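From the workshop floor: settling in with Della

Well, we've made it to June and the sorting benches are still standing! A few of you at the other site have been asking how things are going since the arm went in at bench 2, so Mirjam asked me to put something together for the newsletter. I've been packing learning kits here at Temine for long enough to have opinions, so here goes.

First up, the arm has a name. It was always going to. Gearóid started calling it Della in the first week and now it's on the roster as Della, with its own line and everything (no lunch breaks, poor thing).

For those who haven't been over, Della does the picking and laying out for the shape kits. It takes the blocks one at a time and sets them on a maple board at the bench, and whoever's on checks them and boxes them up. We used to do the whole lot by hand out of the big tubs, and if you've ever spent a shift leaning into a tub of plastic hearts you'll know what that does to your shoulders. Mine have stopped clicking. My physio is thrilled and slightly out of pocket.

The checking side is where it's changed most. Before, you'd be picking and counting and looking for flaws all at once, and by three in the arvo you'd be doing none of them well. Now I get to sit and look at the blocks properly. In the first month I pulled 51 for rough edges or bad colour, and I reckon half of those would've sailed past me in the old days. Lorcan has taken that back to the moulding people and they've been pretty good about it.

It hasn't all been smooth. Stars were a nightmare to start with. Della would go in between the points and either miss or flick the thing onto the floor, and Fiachra spent the best part of a fortnight fiddling with the grip angle. Hearts were nearly as bad. Cylinders and cubes it could do from day one, which made Gearóid a bit smug as he'd had money on cubes. We're now at 382 kits on a good day, and the slow days are mostly down to us running out of boxes.

I'll be straight about the other part too, as I know it's on people's minds. When the arm was announced there were 29 of us on the kit benches and a lot of worried chat in the tea room. I was one of the worried ones. There are still 29 of us, but the jobs have moved about. Sinéad has gone over to learning the set-up side with Fiachra and loves it. Two of the night crew shifted to dispatch, and one of them would rather have stayed put, and he's said so to management, and I think he's right that he should've been asked earlier. Mirjam has promised that before anything goes in at bench 3 there'll be a proper sit-down with everyone on it. I'm holding her to that in print!

I do miss the talking a bit. Four of us round a tub had a good old yarn, and it's quieter with one on checks. We've moved the radio closer - volume still under dispute.

If you'd like a turn at the bench, see Sinéad. She's doing short sessions after morning tea and you don't need any computer skills, just closed shoes and your hair tied back.

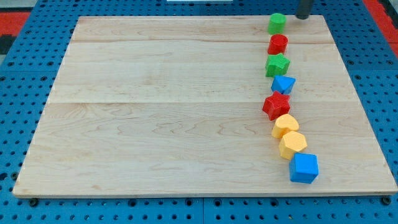 Cylinders, stars and friends on the maple board, with the blue cube at the near end.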